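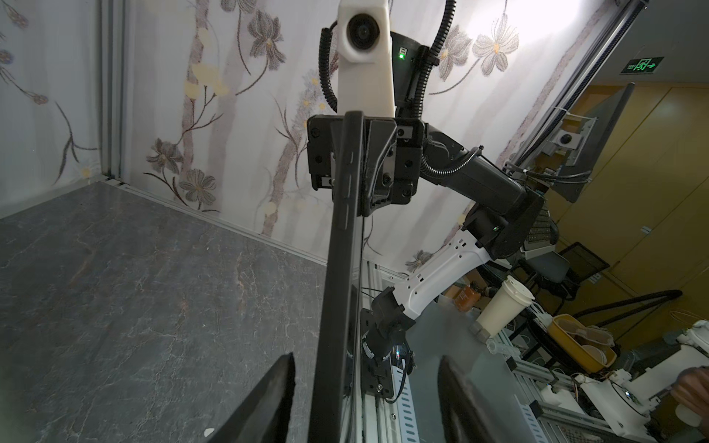

The flowered wall, the marbled surface and the exit sign.

Condition of Room

Suqin Xia was assigned the room on 15 April 2023. The form had three columns: item, condition, action. The instructions allowed up to 200 characters per entry and did not allow opinions.

She began with the wall. Item: wall, white, with gray flowers and branches, blossoms pale yellow. Condition: good. Action: she left this blank and went on to the cabinets.

Cabinets, wood paneled. Condition: good. Action: none.

Exit sign, green, lit. Running figure and arrow. Condition: good. Action: none.

Cup, paper, white, with lid. Position: on its side. The form had no column for position, so she put it under condition. Under action she wrote "Stand up or discard" and then deleted the first two words.

Yuzhen Deng had done the previous report, in August. Suqin had a copy of it in her folder. Yuzhen's entries were shorter than hers and left out most of the articles. Entry for the wall: "Flowers. Keep." It was the only item in the report with an action that was not "none" or "replace."

She phoned the Birnness office and asked for Fuad Wubshet, who had approved the August report.

"It says keep," she said. "Was somebody going to remove it?"

"Stunent wanted white," Fuad said. "All the rooms on that side were going to be white. There was a price for it. 1,627, with labor."

"And?"

"And she wrote keep. I signed the page. I signed a lot of pages that week."

"Did Stunent object?"

"They didn't read it until the painters had gone."

Suqin asked if Yuzhen was still with the company. Fuad said she had moved to the Zasurgate branch and did stairwells now. He gave her an extension number. He said the stairwells there were all one color.

She wrote the extension on the back of the form and continued. Chair, office, black. Stool, round, black. Tray, yellow, on stool. Bottle, orange. She did not know what the bottle was for, and the form did not ask. She wrote "see occupant" and initialed it.

The marbled surface took her longer. It was gray with white veins, and it met the wall directly, so that the veins ended where the branches started. From the doorway the two patterns had nothing to do with each other. From closer in, if she bent down, one of the veins seemed to go on up into a stem. She bent down a second time to check. Then she wrote "Surface, marble pattern, gray. Condition: good" and recorded the time.

At the bottom of the last page was a box for general remarks. In her first year she had filled this box in, and Jinlong Shi had sent the pages back with a line through each remark. Since then she had written "N/A."

She looked up the August report again. Yuzhen's box said "N/A" as well, but there was a small mark after it, a curved line with two short strokes off one side. It could have been a slip of the pen. It could have been a branch.

Suqin went back to the first entry. The action column was still blank. She wrote "Keep," read it over, and put the form in the tray for Fuad - face down, under the stairwells.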